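Cut Fruit and the Shelf Life Problem

Apple browning is an enzyme reaction. Polyphenol oxidase sits in one part of the cell, phenolic compounds in another, and a knife brings the two together in the presence of oxygen. Packers of ready-to-eat fruit have worked on the same question for decades: how to slow that reaction without changing the taste.

The Lollisgate plant outside Grestthorpe handles 2370 crates in a normal September week. Fruit arrives from cold storage, is washed, cored and cut, then passes through a calcium ascorbate dip before bagging. Ascorbate reduces the quinones back to colorless compounds. Calcium firms the cell wall. Neither one stops the enzyme – they only buy time, and the dose matters. Too much calcium leaves a bitter edge that tasters pick out quickly.

Cut shape is the second variable. A wedge keeps a strip of skin and so exposes less flesh for its weight. A cube exposes flesh on several faces, loses water faster and bruises at the corners. The plant allows six days in the chiller for cubes and longer for wedges.

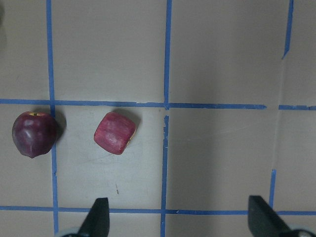
Red apple, whole and cubed.

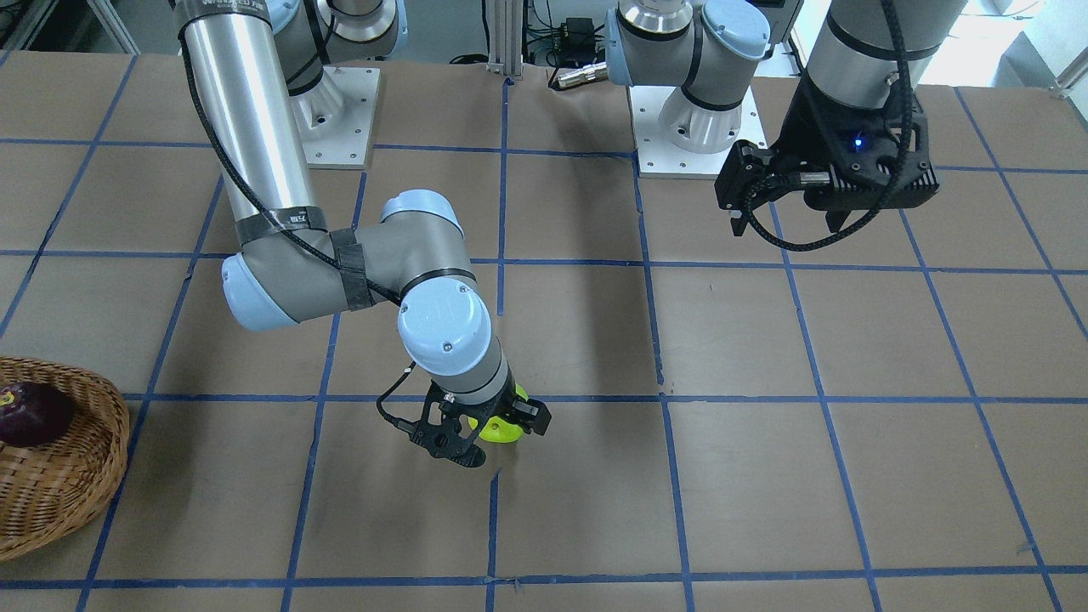
Anghel, writing in reply to an earlier article in this series, argues that the dip gets too much of the credit and the blade too little. A dull edge crushes several layers of cells where a sharp one opens a single layer, and no bath makes up for the difference. The letter recommends a blade change every 80 crates and a written log of each one.

Lollisgate changes its blades once a shift. A trial on the Graltinel line moved to the shorter interval for 26 shifts and compared color readings at the end of chiller life. The cubes gained most, the wedges very little. Blade cost rose, and the plant has yet to decide whether the gain covers it. Variety may settle the matter first, as low-browning fruit needs less help from either the dip or the knife.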